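네넨데로 부엌 소식
템페를 집에서 만드는 일에 대하여

글쓴이: 쿠르니아와티 슴비링 (Kurniawati Sembiring)
2018년 2월 24일

네넨데로(Nendero) 공동 부엌의 회원 여러분, 안녕하십니까. 지난 소식지에서 제가 템페 이야기를 짧게 썼는데, 그 후에 질문을 많이 받았습니다. 콩은 어떤 것을 사야 하는지, 냄새가 심한지, 청국장과 무엇이 다른지 물어보신 분들이 있었습니다. 그래서 이번에는 조금 길게 씁니다. 한국말로 긴 글을 쓰는 것은 저에게 아직 어려운 일입니다. 카르티니 테오 씨가 맞춤법을 봐 주었지만 제 문장을 많이 바꾸지는 말아 달라고 부탁했습니다.

템페는 삶은 콩에 곰팡이 균을 넣어서 단단한 덩어리로 만든 음식입니다. 제 고향에서는 아침에도 먹고 저녁에도 먹습니다. 어머니는 얇게 썰어서 마늘과 소금물에 잠깐 담근 다음에 기름에 튀기셨습니다. 저는 어릴 때 그 음식을 특별하다고 생각한 적이 없습니다. 한국에 와서 첫 겨울에 갑자기 너무 먹고 싶어졌고, 그때부터 직접 만들기 시작했습니다.

처음 만든 템페는 실패였습니다. 콩이 서로 붙지 않았고, 봉지 안에 물이 고였고, 신 냄새가 났습니다. 두 번째도 비슷했습니다. 세 번째에 드디어 하얀 덩어리가 나왔는데, 너무 기뻐서 밤중에 동생에게 전화를 했습니다.

청국장과 다른 점

두 음식은 모두 콩을 발효시키지만 일을 하는 균이 다릅니다. 청국장은 세균이 발효를 하고, 그래서 실이 생기고 냄새가 강합니다. 템페는 곰팡이가 콩과 콩 사이를 채우면서 자랍니다. 잘 된 템페에서는 버섯 냄새와 견과류 냄새가 조금 납니다. 소금은 넣지 않습니다. 그러므로 템페는 된장처럼 오래 두는 음식이 아니고, 두부처럼 빨리 요리해야 하는 음식입니다. 청국장을 못 드시는 이크산 위자야 씨도 템페는 잘 드십니다. 반대로 게르게이 머저르 씨는 청국장 쪽이 훨씬 맛있다고 하셨고, 이 문제로 두 분이 설거지를 하면서 오래 이야기하셨습니다.

콩과 균을 준비하기

콩은 보통 메주콩이면 됩니다. 저는 시장에서 파는 국산 백태를 씁니다. 오래된 콩은 삶아도 가운데가 딱딱할 때가 있으니 햇콩이 좋습니다. 검은콩으로도 만들 수 있습니다만, 처음에는 백태를 권합니다. 검은콩은 색이 어두워서 균이 잘 자라는지 상한 것인지 구별하기가 어렵습니다.

균은 가루로 된 것을 씁니다. 우리 부엌에서는 트로라노(Trorano) 가게에서 작은 봉지로 주문하고 있습니다. 받은 균은 냉동실 문 쪽 칸에 있습니다. 봉지를 연 다음에는 꼭 다시 닫아 주십시오. 지난달에 열려 있는 봉지를 보았는데, 습기가 들어가면 균이 약해집니다. 식초도 필요합니다. 맛이 강하지 않은 쌀식초를 조금만 넣습니다.

만드는 순서

먼저 콩을 씻어서 하룻밤 물에 불립니다. 겨울에는 조금 더 오래 불려도 괜찮습니다. 다음 날 손으로 콩을 비벼서 껍질을 벗깁니다. 이 일이 제일 지루합니다. 물을 많이 붓고 비비면 껍질이 위로 떠오르고, 그것을 체로 건지면 됩니다. 껍질이 조금 남는 것은 걱정하지 마십시오. 하지만 너무 많이 남으면 균이 콩 속으로 잘 들어가지 못합니다.

새 물을 붓고 약 90분 삶습니다. 손가락으로 눌러서 으깨지되 모양은 그대로 있는 정도가 좋습니다. 죽처럼 무르게 삶으면 콩 사이에 공기가 없어집니다. 거품은 중간에 걷어 냅니다.

삶은 콩은 물을 잘 빼고 깨끗한 면 수건 위에 넓게 폅니다. 겉에 있는 물기가 없어져야 합니다. 제가 처음에 두 번 실패한 이유가 바로 이 물기였습니다. 손을 댔을 때 따뜻하지만 뜨겁지 않으면 식초를 넣어 섞고, 그다음에 균 가루를 뿌려서 다시 골고루 섞습니다. 뜨거운 콩에 균을 넣으면 균이 죽습니다. 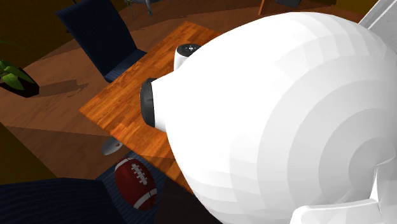
봉지에 담고 기다리기

섞은 콩은 지퍼백에 담습니다. 고향에서는 바나나 잎을 쓰지만 여기에서는 구하기가 힘듭니다. 봉지에는 이쑤시개로 작은 구멍을 촘촘하게 냅니다. 구멍이 없으면 균이 숨을 쉬지 못하고, 구멍이 너무 크면 그 자리가 마르면서 검게 됩니다. 콩을 평평하게 눌러서 손가락 두 마디보다 얇게 만드십시오. 두꺼우면 가운데에 열이 모입니다.

온도는 한여름 방 안의 온도와 비슷해야 합니다. 겨울에는 전기방석을 낮은 온도로 켜고, 그 위에 식힘망을 놓고, 망 위에 봉지를 올린 다음 얇은 이불을 덮습니다. 봉지를 방석 위에 바로 놓으면 아래쪽만 뜨거워집니다. 머저르 씨는 스티로폼 상자에 따뜻한 물병을 넣는 방법을 쓰는데, 물을 여러 번 갈아야 하지만 결과는 제 것보다 고르게 나옵니다.

반나절이 지나면 봉지 안쪽에 김이 조금 서립니다. 이때부터는 콩이 스스로 열을 내기 때문에 이불을 걷고 가끔 만져 보아야 합니다. 하루가 지나면 하얀 균이 보이고, 하루 반 정도에 전체가 단단해집니다. 칼로 썰었을 때 콩이 떨어지지 않으면 다 된 것입니다.

먹어도 되는지 확인하기

하얀색은 좋습니다. 구멍 근처에 회색이나 검은색 점이 있는 것도 괜찮습니다. 균이 포자를 만든 것이고, 맛이 조금 진해질 뿐입니다. 분홍색, 초록색, 주황색이 보이면 전부 버려 주십시오. 그 부분만 잘라 내고 먹으면 안 됩니다. 만졌을 때 미끄럽거나 암모니아 냄새가 강한 것도 버립니다. 아깝다고 생각하는 마음을 저도 잘 알지만, 콩값은 병원비보다 쌉니다.

템페는 꼭 익혀서 드십시오. 바로 먹지 않을 것은 살짝 쪄서 식힌 후에 냉동하면 됩니다. 냉장고에서도 발효가 천천히 계속되기 때문에, 찌지 않은 템페를 여러 장 겹쳐서 넣지 마십시오.

한국 반찬으로 먹는 방법

제가 자주 하는 것은 간장 조림입니다. 템페를 작은 네모로 썰어서 기름에 노릇하게 굽고, 간장과 조청과 마른 고추를 넣고 졸입니다. 멸치볶음처럼 밥에 조금씩 얹어 먹으면 맛있습니다. 김치찌개에 두부 대신 넣는 분도 있습니다. 마와르 류 씨는 템페를 손으로 부수어서 볶은 다음 김밥에 넣었습니다. 저는 그 생각을 한 번도 해 본 적이 없어서 놀랐고, 맛을 보고 또 놀랐습니다. 땅콩 소스를 곁들인 샐러드도 좋은데, 그 조리법은 다음 소식지에 쓰겠습니다.

삼발도 조금 만들어 두었습니다. 냉장고 위 칸, 파란 뚜껑 병입니다. 아주 맵습니다. 고추장과 같은 양을 넣지 마십시오.

함께 만드는 모임

다음 모임에서는 콩 껍질 벗기기부터 봉지에 담기까지 같이 합니다. 발효는 각자 집에서 하고, 결과를 사진이나 말로 알려 주시면 됩니다. 참가비는 4000원이고 콩과 균 값이 들어 있습니다. 불이 모자라서 10명까지만 받습니다. 콩은 제가 전날 불려 놓겠습니다. 앞치마와 면 수건 한 장, 집에 가져갈 통을 가지고 오십시오. 신청은 부엌 입구에 있는 종이에 이름을 쓰시면 됩니다. 아이와 같이 오실 분은 이름 옆에 표시해 주십시오. 껍질 벗기는 일은 아이들이 어른보다 더 좋아합니다.

콩 알레르기가 있는 분은 오시기 전에 저나 테오 씨에게 꼭 말씀해 주십시오. 그리고 지난번에 큰 체를 빌려 가신 분은 모임 전에 돌려주시면 감사하겠습니다.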